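Search this site
Search for: Go

Taxi and Private Hire: My Start-of-Shift Safety Checklist, With Comments

I'm Heidrun Reisinger and I drive nights for Tamberg, mostly the airport run and the bit of downtown between the station and the Ukeck bridge. A bunch of newer drivers have asked me what I look at before I log in, so I typed up my own list. The company has one too, it's a single page, and you still have to sign it! Mine is longer because I've been caught out by most of these things at least once.

I start at 5:30 p.m., and I give myself enough time to do the whole thing without rushing. Notes are from my March inspection, same car, same driver.

1. TIRES
[x] Pressure, all four, cold
[x] Tread, inside edge too
[ ] Spare or sealant kit in date
Comment: Get down and look at the inside edge. My front left looked lovely from the curb and was nearly bald where I couldn't see it. The sealant kit had expired, so that box stays empty until I pick up a new one.

2. LIGHTS
[x] Headlights, high and low
[x] Brake lights
[x] Turn signals
[x] Roof sign
[x] Plate light
Comment: For the brake lights I back up to the store window across from the depot and watch the reflection. The roof sign had a flicker in it (loose connector, pushed it back in, fine so far). The plate light is the one everybody fails on.

3. SEAT BELTS
[x] Every belt pulls out and locks
[x] Buckles click and release
[x] No fraying
Comment: Rear middle is always the problem. People stuff things down there. I fished out a pen cap and some gum, and I'm not going to say more about the gum. Give each belt a good hard yank.

4. DOORS AND WINDOWS
[x] All doors open from inside
[x] Child locks OFF
[x] Windows go down and come back up
Comment: Check the child locks every shift if you share a car. The day driver has kids and uses them when he takes it home. A passenger who can't open the door gets scared, and I don't blame them one bit.

5. METER AND APP
[x] Meter seal unbroken
[x] Meter and dispatch tablet show the same time
[x] Fare card displayed where the back seat can read it
[x] Phone mount tight
Comment: We moved to the Camenzind meter over the winter and it's much easier on the eyes at night. The seal is a little sticker and it peels if you wipe it with cleaner, so don't! The mount had worked loose again. A phone sliding around by your feet is a real hazard, so I carry a small screwdriver in the door pocket.
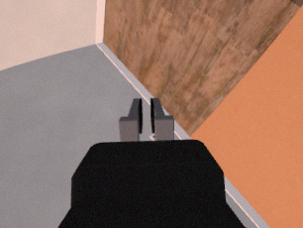
How often should the meter be checked by the shop?

Every year for us, and again any time you change tire size or the seal gets broken. Bring the last certificate with you or they'll send you home for it.

6. APP BOOKINGS AND DISTRACTION
[x] Alerts set to sound only
[x] Auto-accept off while moving
[x] Destination entered before pulling out
Comment: This isn't on the company sheet and I really think it should be. Since the variable pricing came in, the Drakunex app wants to show me a new number every couple of minutes, and I used to look every time. A $69 airport trip pops up and of course your eyes go to it. Now I have the screen dimmed and I look when I'm parked. I've probably missed a few good ones. Oh well.

7. FLUIDS AND BRAKES
[x] Washer fluid full
[x] Oil between the marks
[x] Brake pedal firm
[ ] Parking brake holds on the ramp
Comment: The parking brake rolled a few inches on the depot ramp, so I reported it and they swapped the car out for an hour while they adjusted it. The bill was $94, which Tamberg paid. If you own your car that's on you, sorry! Need to redo the ramp test before I tick it.

8. CABIN
[x] First aid kit, sealed
[x] Fire extinguisher, needle in the green
[x] Flashlight works
[x] Floor mats flat, none under the pedals
[x] Nothing loose on the rear shelf
Comment: Floor mats, people. Mine creeps forward after I vacuum. Put it back on its hooks and press the pedals all the way down.

9. DRIVER
[x] Slept
[x] Ate something
[x] License and permit on me
[x] Glasses clean
Comment: I did more than 300 miles in one shift last fall and I was useless by the end of it. I shouldn't have done it. If you're yawning at the stand, log out and go walk around the car a couple of times, or go home.

OPEN ITEMS FROM THIS ROUND
- Sealant kit, replace
- Parking brake, repeat ramp test
- Roof sign connector, look again after the next rain

Car 420, if anyone at the depot is reading this and picks it up before me. The screwdriver is mine, please leave it in the door.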